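Bench log | Data | Rigs | Archive
Print this page | E-mail this page
Shares 6 | Comments 30

Notebook, March. Patch cable task, Ormsby bench.

Came in at half seven to go through what Curkell gave us before anyone adds it to the training pile. The headline number is 463 demonstrations, of which 403 are marked good. I don't believe the 403, or at least I don't believe it means what the slide says it means.

The trouble is the mark. Operators press the pedal when they think the plug is home. The Jolov export then writes "success" in the episode header and that word follows the episode for ever. No link check, no tug test. A plug resting square against the mouth of a port and a plug clicked in look much the same from the wrist, and the policy will happily learn to do the first and stop.

I pulled 30 of the good ones at random and watched the endings at quarter speed. Six let go before I could convince myself of anything. I'm not calling those six failures. I'm saying I can't call them successes, and neither should the header.

Second gripe: the starts. Bromar's note says cable pose was "widely varied". From what I watched, the boot hangs down between open fingers nearly every time, give or take a small shift sideways. Fine for a first pass, but it isn't wide variation, and we shouldn't quote the phrase in our own write-up.

Wrist views, Ormsby bench:

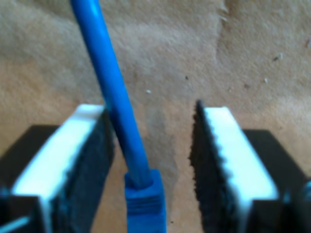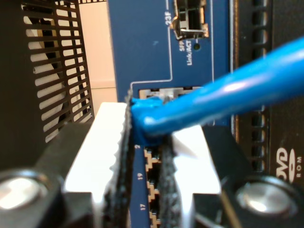
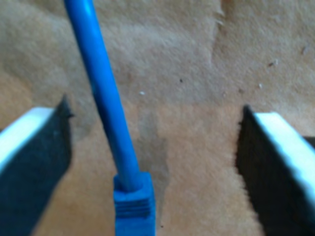

Third gripe, and the one I'd argue hardest for. The background at the cable end is the same tan stuff every time, and a blue cable on tan is about as easy as seeing gets. I'd bet lunch that the model finds the cable by colour and knows nothing about boots or ridges. Give it a grey cable on a grey mat and see. Bromar say their augmentation covers this. Their augmentation shifts the hue of the whole image, so the cable still stands out from whatever is behind it. I've asked for a run with the cable recoloured on its own and had no answer yet.

Also unhappy with "the grasp is solved". Grasping one boot, of one shape, handed over at a convenient angle, is solved. Maybe.

To do:
- strip the success flag from the Jolov headers, keep it as "operator says"
- wire the link state from the switch into the log and stamp it on each episode
- re-watch all 463 endings, two people, separate sheets, compare after
- find cables in two other colours, one with a slim boot
- hold back a set of starts with the boot turned; don't train on them

Training run stays on hold until the first two are done. Curkell want a figure for their report and I've told them they can have the number of episodes recorded and nothing else.

Left the bench powered, arm parked. Port map is in the drawer under the monitor.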